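Ticket 1692: Replayed demos let go of the slab too early
Status: Open
Product: Omen teleop recorder, sofa task
Opened by: Tuulikki Leinonen
Assigned to: Hivinbridge demo support
Opened: 21 December 2024

What I expected: I drive the simulated arm by remote, hold the flat white piece over the seat cushion, put it down, and the replay does the same.

What I got: the replay follows my path and then opens the fingers while the piece is still above the cushion. It drops, bounces and sometimes ends up against the pillow. The release notes call replay "faithful to the operator." I'd like to know which operator they tried it with.

Steps to reproduce:
1. Load the sofa room and connect the hand controller.
2. Grasp the piece and bring it over the seat.
3. Hold still for a moment, then lower and release.
4. Save, then replay at normal speed.

Step 3 matters. If I never hold still, the replay is fine. The point where I pause is this one, with the piece a short way above the cushion:
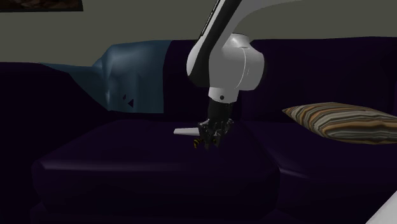

Tyyne Huttunen: I get the same thing when I pause, but only with smoothing turned on. Have you tried a raw recording? My guess is the smoother trims the still part out of the arm path and leaves the finger commands where they were.

Tuulikki Leinonen: Raw recording, same room, same controller. The early release is gone. So is any hope of using the file, as every twitch of my hand is in there and the wrist shakes all the way down. I'm not going to teach a policy to shake.

Support reply: Thanks for the report. Please recalibrate the controller and update to the latest build, which improves timing.

Tuulikki Leinonen: Did both. No change. I don't see how calibration could move a release earlier in a saved file, and I'd ask that the ticket not be closed on the strength of it.

I also compared the saved streams. The arm path comes out at 3000 samples and the finger stream is longer by around 20. The gap grows if I pause twice. That fits what Tyyne said, though I would have expected the fingers to be late in that case — they're early. So either the trimming isn't the whole story or the player stretches one stream to match the other.

The wider camera view shows the base on its mat and the arm reaching over the seat: 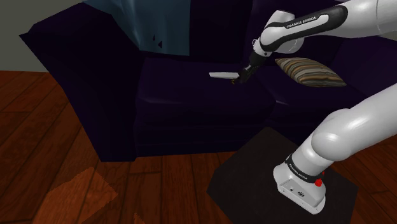 Hivinbridge Demonstration Tools — Niltthorpe Support Desk

Support reply: We reproduced this with smoothing on and a pause before release. The player does rescale the finger stream to fit the arm path. Passed to the Karppinen team, who own the player.

Workaround for now: record with smoothing on and don't stop above the cushion. If you must stop, split the demo into 2 files at the pause and replay them back to back.

Tuulikki Leinonen: Splitting works on the demos I tried. It also doubles the labeling, and a person showing a robot how to put something down is going to pause before letting go. Please leave this open until there's a build I can test.

Status changed: Open, waiting on player fix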